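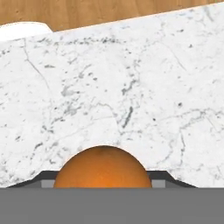

Closing width should never have been a constant in the first place, according to Shota Nagano, who wrote in the Carov issue tracker that every grasp failure he had traced since the last release came back to the same hard-coded value in the approach routine. His comment had collected a long tail of agreement by the time the maintainers closed the thread in April and merged the change he was asking for.

Carov 42, the new release of the open-source manipulation stack, replaces that constant with a per-object estimate computed at the end of the approach phase. The planner now stops at a standoff pose, queries the perception node for an updated bounding shape, and sets finger opening and closing speed from the result. In earlier versions the opening was read once from the task file, before the arm moved.

The change is confined to simulation targets for now. The maintainers say the hardware drivers will follow once the timing of the second perception query has been characterized on real controllers, where a late reply would leave the arm holding at standoff with no defined timeout behavior. In the simulator the physics step blocks until the reply arrives, so the problem does not come up.

Results posted with the release cover the kitchen-counter pick task and a fixture task in which upright parts have to be approached without touching their neighbors. On the counter task the team ran 50 seeds per configuration. Median planning time at standoff came to 132 milliseconds, most of it spent in collision checking. The release notes describe that figure as acceptable for pick-and-place and too slow for anything reactive, and they ask users not to put the new routine inside a servo loop.

Wrist-view rendering has also been reworked. The previous renderer applied the near clipping plane before the gripper geometry was attached, so parts of the hand could vanish from the wrist view at certain joint angles. A segmentation model trained on those views learned a hand outline that did not match the one it later encountered. Geometry is now attached first, and the hand mask is exported as a separate channel. Anyone with a dataset generated under the old renderer will need to regenerate it or pin the earlier version. There is no conversion script.

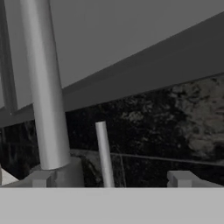 Clearance handling on the fixture task is the other substantial piece of work. Thin vertical parts were previously approximated by a box padded on all sides, and with two of them close together the padded boxes overlapped and the planner reported no valid approach. Carov now fits capsules to anything whose height is well above its width and pads only in the radial direction. Solange Vachon, who maintains the collision package, wrote in the merge request that the old padding had been chosen for a mobile base and was never revisited when the arm code was split out.

The capsule fitter depends on Pondura, the geometry library, at version 77 or later. Older builds compile without complaint and return a capsule with the wrong axis when the input mesh is not centered on its origin. A version check has been added to the build script. Users who vendor their own copy of Pondura will bypass the check and should compare versions by hand.

Semik, the logging front end used by several groups alongside Carov, reads the new standoff messages without modification but shows them under the approach phase. A patch that gives them their own track is under review. Until it lands, phase durations in Semik will include the second perception query, and comparisons against older logs will make the approach look slower than it was.

Two items were dropped from the release. Automatic regrasp after a slip event did not pass its regression tests and has gone back to a branch. The task-file linter was postponed after its rules were found to reject a large share of the task files shipped with the project itself.

Task files that set a fixed opening still load. The value is treated as an upper limit on finger opening, and a warning is printed once per session. The warning can be silenced with a flag in the planner configuration, and the field is due to be removed in the release after next.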